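Stelus Pick
Bin picking software for six-axis arms

Product overview | Requirements | Support

Stelus Pick finds parts lying at random in a bin, chooses one, and plans a path that keeps the gripper and wrist away from the bin walls. It runs on a separate PC and sends waypoints to the robot controller.

Parts are taught from a CAD file or from a short scan. Bars that cross or lie on top of each other are ranked by how much of each one the camera can see, and the top bar is offered first. Sloped bins are entered as four wall angles and a floor size.
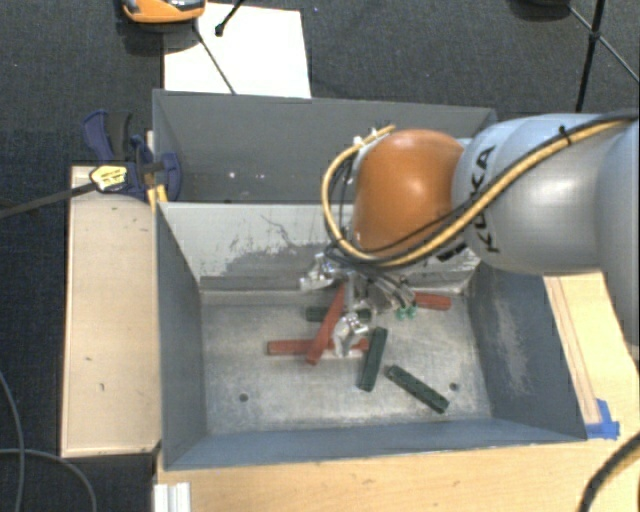 Jussara Lopes writes that the wall clearance setting was the one she changed most. She started at 17 mm, found that parts near the corners were being skipped, and would like to set each wall separately. Per-wall clearance was added in version 3.

Grasp planning time limit: 300 ms by default, adjustable
Stored part models: up to 118
Simulation: included, uses the same planner as the live cell
Log export: CSV

The gripper model must be loaded before the first run. Cable bundles on the arm can be added as a padded volume.

Order code 1461. License is per cell.

Page updated 7 January 2022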